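Projects > Student Reports > Robotics Software > Laundry Loading Planner

Planning and Recovery Software for a Laundry Loading Arm
March 2019 | By the Celitz project team

Our project was the software side of a laundry task. The arm, the gripper and the wrist camera were already in the lab when the term began. We had to write the code that picks a garment out of a basket on the floor, brings it to a front-loading washing machine and lets go of it inside the drum. The earlier group's code was called Damier. Ours is called Celitz, and it keeps only the Damier motor drivers.

Damier ran as one long script. If a grasp failed at step four, the script still went on to step five and moved an empty gripper to the washer. We split the task into states: look, reach, grasp, check, carry, release. Each state has its own exit test, and a failed test sends the arm back to an earlier state. The state machine took two weeks to write and much longer to get right, mainly because the check state kept passing when it should not have.

The check state first used finger position alone. Thin cloth lets the fingers close almost all the way, so a good grasp and a miss gave nearly the same reading. We added a second test that compares wrist camera views before and after the lift and looks for a change in the garment mask. Both tests now have to agree.

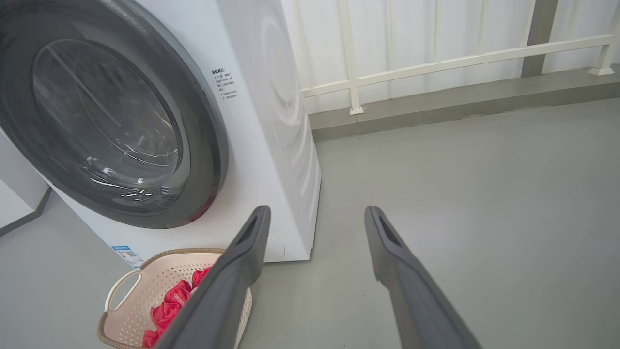 The garment mask comes from a small segmentation network. We trained it on 3,948 wrist camera frames and held back 344 for testing. We labeled the frames in Moya, a tool we wrote for the project. Moya copies the mask from one frame to the next and lets you fix the edges by hand, so a labeler does not start over each time. Most of our labeling errors were on the washer door, where the glass picks up colors from things near it. We added a "reflection" class, and the planner ignores anything in that class.

For motion we used a sampling planner with a simple collision model. The washer is a box with a cylinder cut out of it, and the basket is an open box. The fingers are long, and in the first version we modeled them too short. The planner then gave us paths that touched the basket rim. With the right finger length, some grasps near the basket wall had no valid path. The planner now tries a steeper approach for those before it gives up.

We ran 43 full trials with one garment in the basket. The garment ended up in the drum in 22 of them. The most common failure was a sleeve left hanging over the door rim after release. The check state did not catch this because it only looks at the gripper. The next most common failure was a planner timeout at the basket.

A release check is the first thing we would add. It would need a view of the rim after the arm backs out, and the mask code can already supply that. We would also replace the fixed washer pose. At present someone types it into a config file, and if the machine is pushed a little to one side, every carry path is off by the same amount. The config format is the one used by the Hakier simulator, so the same file works in simulation and on the arm.

Comments

gridsearch: Did you split the test frames by session or at random? Random would make the mask scores look too good.

Celitz team: By session. We did it at random at first and had to redo it.

mlt_owen: We had the same problem with finger position on thin cloth. Motor current helped us a little, but not with socks.

paperclip7: Is Moya going to be released? Copying masks forward would save our group a lot of time.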